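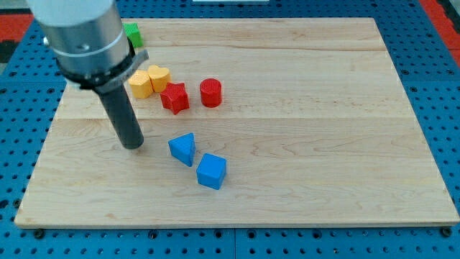
Finally have a board I like for the block sets. Been looking since September, when the old one split down the middle and started pinching fingers. The new one came from Homden, 90 dollars, and yes I know, 90 dollars for a flat piece of wood. But it's pale, sort of a maple color, glued up from strips, and the grain is faint enough that it doesn't fight with the blocks. Even the green one way at the back stands out fine. On the old dark board the small pieces just dissapeared unless the light was on them.

Other thing I wanted was feet. Little black ones at the corners, so you can get your fingers under the edge and lift. Sounds like nothing. Try picking up a flat board with a bad thumb and then tell me it's nothing.

I looked at the Stetier one first. Nice finish, 299, came with a drawer I'd never use. No thanks. Then a Menon, cheaper, but the listing said 515 mm on the long side and I need more room than that if I'm going to leave a half built thing on one end and sort on the other. Sent it back after 2 days. Return shipping was on me, still annoyed about it.

As for the blocks, I've stopped putting everything out at once. Just a few small shapes, plenty of bare wood in between. The whole tub dumped out makes a great noise and then that's it, the game is over. With a few out there's some thinking. What sits on what, which one rolls, which one only looks like it will stand up.

Still to do — a coat of oil or wax, havent decided. Bredusex makes a wax that a lot of people seem to like for toys but the smell hangs around for over a week in a small room, so maybe when it's warm enough to leave the window open. Or I just leave the board bare and sand it when it gets grubby. Leaning that way.

Oh and the old board is going to be shelves. Two short ones, if the split doesn't run any further when I cut it.

Posted 17/10/2024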